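New planner release from Godetti this October. The notes say sim runs come out "100% collision free." I've been poking at it in our cell model all morning and I have notes of my own.

Start with the overhead moves. It swings the long link right across the middle of the table to get the gripper over the gray panel. The path is legal. I just don't believe anybody would sign off on it next to a signal tower. 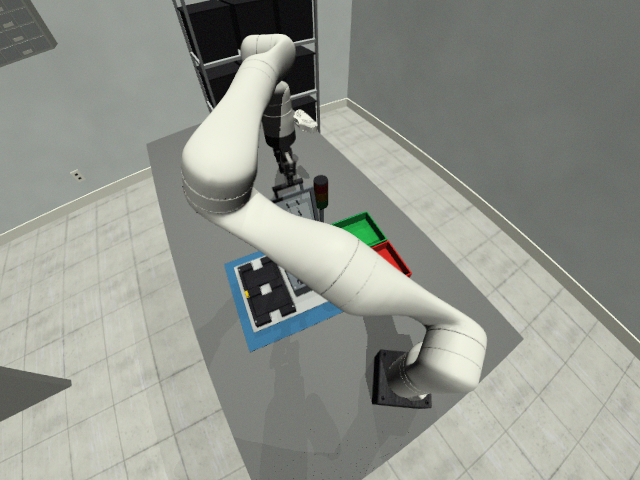

Greka replied that the checker only knows the meshes you load, so "collision free" means free of whatever you remembered to model. Cables, for one. Fair point, and I'd like to see it in the release notes.

Next, tuning. I ran 300 plans with the default clearance and then 300 with it doubled. Planning time went up by around 4 times. The docs call this "a modest cost" – modest for whom?
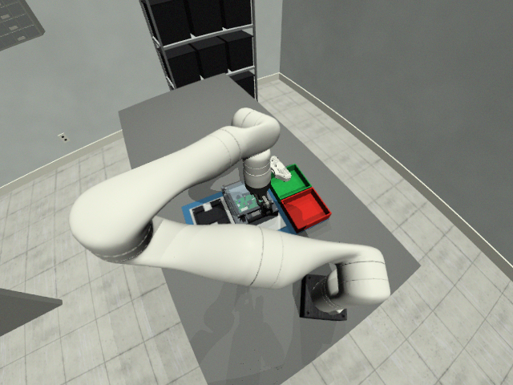
And the seed is still fixed by default. If every run starts from the same random numbers, a low failure count tells you very little. Change the seed, rerun, then show me the table. I did, and two of the tasks that used to pass every time stopped doing that.

The wrist camera view is the one I trust most for checking grasps. Here the rod is upright between the fingertips, with the circuit board right beside it. 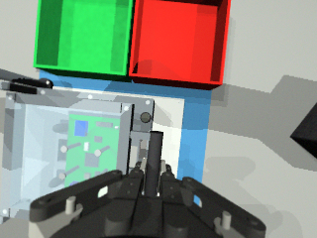
**Leemans**
*Motion planning and tooling, Rurner*

Contact is where I stop believing the numbers. Friction is one value for the whole gripper, pads included, and there's no setting to vary it. I've filed that as a bug. It came back tagged "enhancement."

Staying on the old version until the seed thing is fixed. Config diffs go up tonight if anyone wants to check my numbers.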